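Ticket 2636: Barell ward delegates cannot vote on the bylaws amendment
Product: Plaltier Member Portal
Account: Hartley Township party organization

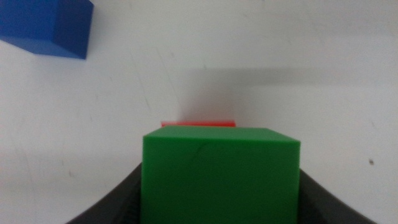
Attachment 1. Green cube, gripped, with a faint scratch on the front.

Status: Resolved
Priority: Raised by customer from Normal to High, then to High again
Opened by: Vaughn Zamora, township secretary

Vaughn Zamora, 9:12 a.m.
Our delegates are voting online this week on whether the party should keep the straw hats at public events. I did not pick the subject. The ballot is open to all 55 delegates, and everyone from Barell ward gets the message "You are not a member of any party body." Some of them have been members since before I could read, and they have been calling to tell me so.

What I have tried:
- Logging out and back in
- Having a Barell delegate do the same, over the phone, with commentary
- Clearing the browser cache
- Closing the ballot and reopening it, which sent everyone a second email with the subject line "Your vote matters"

Delegates from Pindberg ward can vote fine. Barell has noticed this. Barell and Pindberg disagree about the hats.

Plaltier Support, 10:05 a.m.
Thanks for the detail. Could you tell us whether the Barell delegates show up under Bodies > Delegates > Active? Also, has anyone changed the ward list in May?

Vaughn Zamora, 10:31 a.m.
They show up, but the ward column is blank. As for the ward list, yes. The executive board voted to rename Barell to "Barell and Riverside" and then voted to rename it back at the next meeting. I entered both changes as instructed. The minutes run to 4 pages and I would be glad to send them to anyone.

Plaltier Support, 11:20 a.m.
That would do it. A rename creates a new ward record and moves the members across. When the name is changed back, the portal makes a third record and the members stay attached to the second one. You should see 2 archived wards if you tick "Show archived."

Please don't delete either of them. Deleting a ward also deletes its delegates.

Vaughn Zamora, 11:24 a.m.
I had my pointer over the button. Perhaps the button could mention that.

Plaltier Support, 11:40 a.m.
Passed on to the product team. To fix the ward:
1. Pause the ballot. Do not close it.
2. Open the archived record "Barell and Riverside."
3. Choose Members > Reassign, and pick the active Barell.
4. Resume the ballot.

Votes already cast are kept.

Vaughn Zamora, 1:15 p.m.
Done. The ward column is filled in and the first Barell delegate has voted. He then called to ask if he could change his vote. I said the bylaws do not allow it, and he said the bylaws were what he was voting on.

One leftover: the ballot page says "Resumed by administrator" in red, and Pindberg wants to know who the administrator is and which ward he lives in.

Plaltier Support, 1:52 p.m.
You can hide that line under Ballot > Display > Activity notes. It stays in the audit log either way.

Vaughn Zamora, 2:03 p.m.
Hidden. I live in Pindberg. Please close the ticket.

Closed by Plaltier Support, 2:10 p.m.
Cause: members left on archived ward record after a double rename.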